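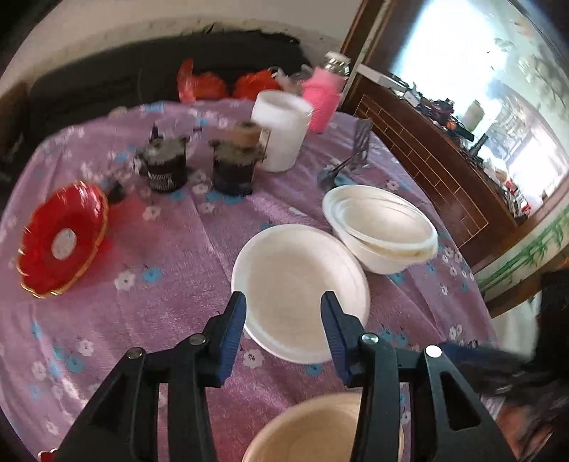

Cream bowls and a red dish with a scalloped gold edge, on the flowered plush cloth.

2 min read

I have come around, slowly and with some grumbling, to the soft tablecloth. My friend Despina Dinu lays one every Saturday — plush, pinkish purple, sprinkled with little white and blue flowers — and for years I privately thought it belonged on a bed. Plain linen was for grown-ups, I told her once, over her own soup!

But bowls go down quietly on plush, and people lean their elbows on it and stay for another helping. A bare table always makes me feel I should be getting my coat. So buy the silly cloth, put your plainest bowls on it, and let one dish be red and gold and a bit too much. Mine goes on at six tonight.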